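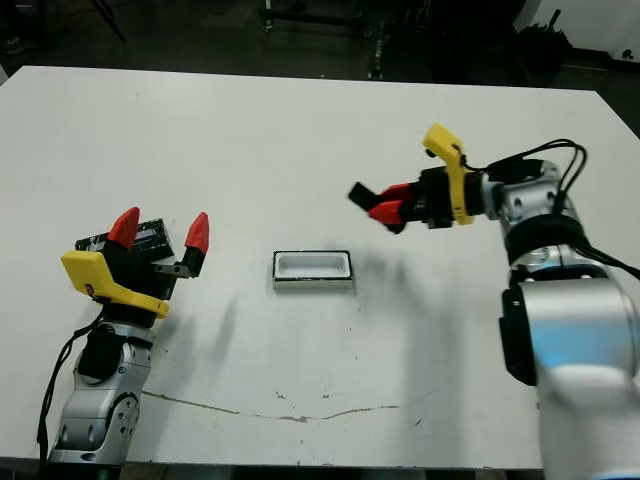 Why do the same tapes load fine on one deck and fail on the other? The azimuth on the second deck is out, so the high tones come through mushy and the decoder can't tell a short pulse from a long one.

That's the answer I've settled on after most of a week, and I'm writing it down now before I talk myself out of it again.

5th July

Back on the Dorklow tapes. For anyone picking this up cold, it's the box of home computer cassettes that came to us from Stustville in June, mostly commercial games with a handful of type-ins and one tape with nothing on the label but "Ok". I'd been calling that one the Ok tape and the name has stuck, so it's in the catalogue as Ok. Sorry.

Halima Mosoti did the first pass on deck A and got clean decodes on nearly everything. I did the second pass on deck B, to have an independent read to compare against, and it was a mess. Checksum errors all over the place, whole blocks missing, and the Sosgate loader (the fast one, with the short leader tone) wouldn't decode at all. My first thought was the tapes were shedding. My second thought was that I'd broken the decoder when I changed the threshold code, which I had, a bit, but fixing that only got me back two blocks.

What gave it away was looking at the waveforms side by side. Same tape, same side, same block. On A the short pulses are nearly as tall as the long ones. On B they're squashed down to a third of the height and leaning over. Slow loaders don't care much, the decoder just rides over it, but Sosgate packs its bits so tightly that half the zero crossings vanish. I'd been staring at the error counts for days and hadn't once zoomed in on the actual audio. Lesson there for me.

So, this morning: small screwdriver, headphones, deck B, a tape we've got three copies of. Played the leader in mono and turned the azimuth screw a hair at a time until the tone was at its brightest. It moved nearly half a turn before it peaked! Then recaptured side one and ran it through again. Errors went from one in most blocks to none in the first stretch, then one bad block at byte 2351, and deck A fails at exactly that byte too. I'm quite pleased about that — it means the fault is on the tape and both decks now agree about it.

Ok was next because I couldn't leave it alone. It's a Sosgate tape after all, or somebody's copy of one. The leader's right and the first block decodes, but it was recorded on a machine with its own wonky azimuth, so the setting that suits the shop-bought tapes is wrong for this one. I went round and round the screw by ear and got a decent read with it a touch anticlockwise of the new normal. There are 4 blocks on side one and they all pass checksum now. Side two is either blank or very quiet, I haven't turned the gain up yet.

No idea what the program is. The BASIC stub lists properly and jumps straight into machine code, and the strings look scrambled. Halima reckons it's only XORed with a single byte, in which case it's ten minutes' work, but I've heard "ten minutes" from her before and I've also said it myself.

Bits to remember for anyone using deck B:

Peak the azimuth on every home-recorded tape. Don't trust the last setting.
Put it back afterwards. There's a pencil mark on the lid for where the shop-bought ones like it.
Capture in stereo and choose the better channel later. The left is cleaner on this deck, but the dropouts aren't in the same places on both.
Noise reduction OFF. I left it on for one whole side yesterday and had to do it again.
Note the gain in the log, please, including me.

Still to do: 35 tapes in the box want a second read on B now that the first lot of reads are rubbish. I've moved the old captures into a folder called bad-azimuth and haven't deleted them, they might be handy for testing the decoder. I'd like to try an adaptive threshold on them and see how much comes back. If it can dig a Sosgate block out of those, it'll cope with anything we're likely to get.

The belt on A is starting to sound a bit wobbly at the end of long sides. I've got a spare in the drawer but I'm not touching it until Ok is finished.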